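This site uses cookies to remember your archive settings. Accept | Decline

Subject: Re: [tirkdale-workshop] repainting the gray sorting bin

On Jan 20, 2025, the Velter bench group wrote:
> We would like to repaint the inside of the big metal bin before the
> May clear-out. The paint on the slope is going. Is there any of the
> Seladero white left, and does anybody object to the bin being out of
> use while it dries?

No objection from me. There are 2 cans of the Seladero white on the shelf in room 106, both unopened. The label says it needs 38 hours before anything heavy goes on it, so I would leave it over a weekend.

I would do the slope first and leave the floor alone. The walls are fine. They have a few scuffs low down, by the seam, and those can wait. The white slope is the bad part. It is worn down to bare gray metal in patches, mostly across the middle, and the edges of the paint are ragged. Anything brushed over that will lift again, so please sand the edges back before you start.

The small stuff in the bin needs a place to go in the meantime. The black flashlight with the wrist strap should go in the drawer with the other flashlights. If you find items with no label, put them in the Puma shoebox by the door and I will go through them later. 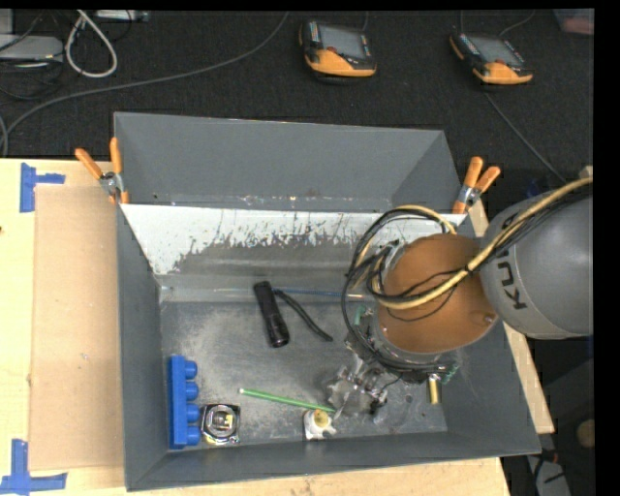
Tirkdale stores wrote back to say that the floor should get a clear coat at the same time, and that a rubber mat cut to size would save doing the slope again next year. I am fine with the mat. I would skip the clear coat, as the scratches on the floor do no harm.

If you order the mat, please put it under job 1203 and send me the receipt. Measure the floor of the bin and not the top, because the walls slope inward.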